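Taking the Memory and Processor Out of an Old Desktop Tower

Most old office towers come apart with one screwdriver. I have stripped 33 of them for parts and the order below is the one I stuck with. Allow 50 minutes for your first.

Shut down, pull the power cord, then hold the power button for a few seconds. Take off the side panel and lay the tower flat with the open side up. Touch bare metal on the chassis before you reach in.

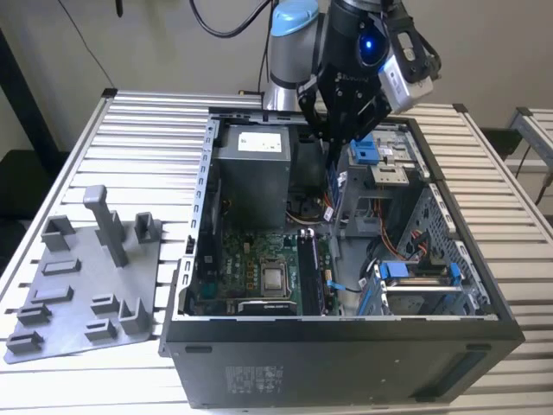

Tower on its side, panel off, processor and memory in reach.

Start with the memory. Push the latch at the end of the slot outward until the module lifts, then pull it straight up by its edges. Put it in an antistatic bag.

Next, look over the back of the case. Anything still plugged in comes out now - network, monitor, the lot. If the power supply has a switch, set it to off.
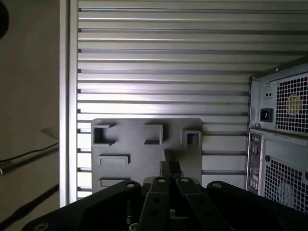 Torbjørn Sundqvist wrote in to ask whether the power supply has to come out first. It doesn't, unless it blocks the cooler. Leave it closed in any case.

With the cooler off, wipe the old paste away with a lint-free cloth and a little isopropyl alcohol. Wipe from the edge in, so it doesn't spread onto the board.
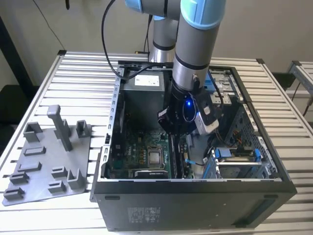
Eskil Granström: On mine the cooler wouldn't budge. I ran the PC for a while, shut it down again, and then it twisted loose.

That works. Never pull a stuck cooler straight up.

Now the processor. Press the lever down and slightly out, let it rise, and open the metal frame. Note where the corner mark sits before you lift.

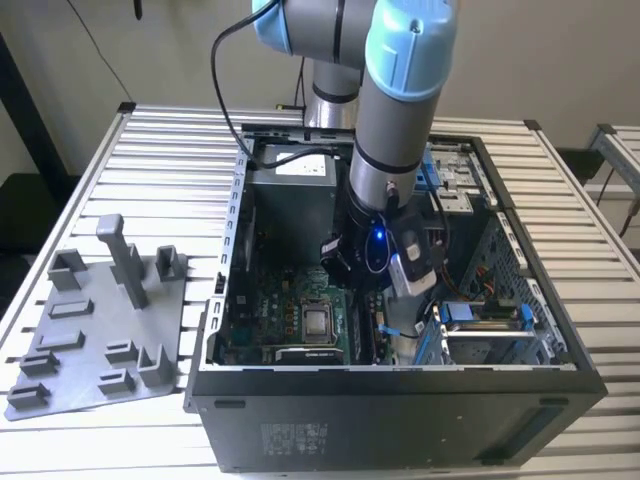
Lift the chip straight up by two opposite edges and put it in a plastic clamshell. If the socket has pins, keep your fingers and the cloth well away from them. Close the frame again and lower the lever.

Label the parts with the model of the machine they came from.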